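Let the Students Do the Boring Part
Mar 29, 2018
By Vilho Turunen

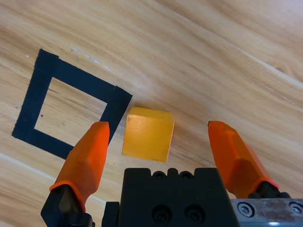

The task

Our robotics club at Flultham spends most of its second term on one job. The arm has to pick up a cube and put it down inside a square of black tape. No stacking, no sorting by color, no maze. Parents who come to the open evening are polite about it, and then they ask when the students get to build something.

I think the cube and the square are the best thing we do, and I think more clubs should have a term like it.

The square is tape on a wooden tabletop. The students lay it themselves, and they lay it at an angle to the table on purpose. Last year's group kept it straight, and their program learned to do very well with a straight square and badly with anything else. They found that out two days before the Arier meet, which is a bad time to find it out. This year's group read the old notes and moved the tape.

What 500 tries look like

Each team owes the club 500 logged tries before it may enter anything. A try goes in the log whether it worked or not. The student writes down where the cube started, whether the fingers closed on it, whether it ended up inside the tape, and one sentence on anything odd. With 40 students in the club, the evenings are loud, but the work itself is slow and repetitive. Some of them hate it for the first month.

I used to give in on this. When a team complained, I let them log only the good runs, on the grounds that the bad ones were just mistakes. Then Ghizlane El Khatib, who teaches the statistics class down the hall, asked to see the numbers one of my teams was proud of. Their sheet showed the arm almost never missed. She stood next to the table for ten minutes and watched it miss four times. She was kind about it, but the team had nothing to say, and I didn't either. The rule since then is that every run counts, including the ones where somebody bumps the table.

It takes time away from other things. We dropped the Shin bridge project to make room, and I know of two students who left over that. I am sorry they left. I would still make the same choice, but I don't think it was free.

The case against

The strongest argument against me is that students join a robotics club to make robots. A term of moving one cube can feel like being hired for the warehouse when you signed up for the design office. Some students are 14 and tired by the time they get to us. They will learn more from a thing they care about than from a thing I care about.

I accept most of that. My answer is that they do design, and they design better after the log exists. The Gakemach team spent its first weeks arguing about the fingers. One half wanted a wider opening, the other half wanted to approach more slowly. Both sides had reasons and both were sure. At 200 tries they sorted their misses by cause, and most of them came from the cube being turned a little when the fingers came down. Neither side had been arguing about that. They fixed the approach angle in one evening.

You can't teach that by telling it. I have tried, with slides.

Money and meets

The other thing said against a term like this is that it doesn't win. Meets reward speed and variety, and judges like to see something big move. The club's grant is $2,000 a year, and the people who give it would like a trophy in the hallway. We placed ninth at Arier. I would like a trophy too.

But I have sat on the judging side, and I have seen plenty of machines that worked once, on video, in somebody's garage. When I asked how often it worked, I mostly got a shrug. Our students can answer that question to the run. At the end of last term the shared log stood at 2,393 tries, and any one of them could tell you what went wrong in the worst stretch of it – a loose screw, as it happens, that took a week to find.

In July the club decides what next year looks like. There is a proposal to cut the log to half its length and bring back Shin. I will vote for bringing back Shin, if we can find the hours. I will vote against touching the log. If it has to be one or the other, I would keep the tape on the table.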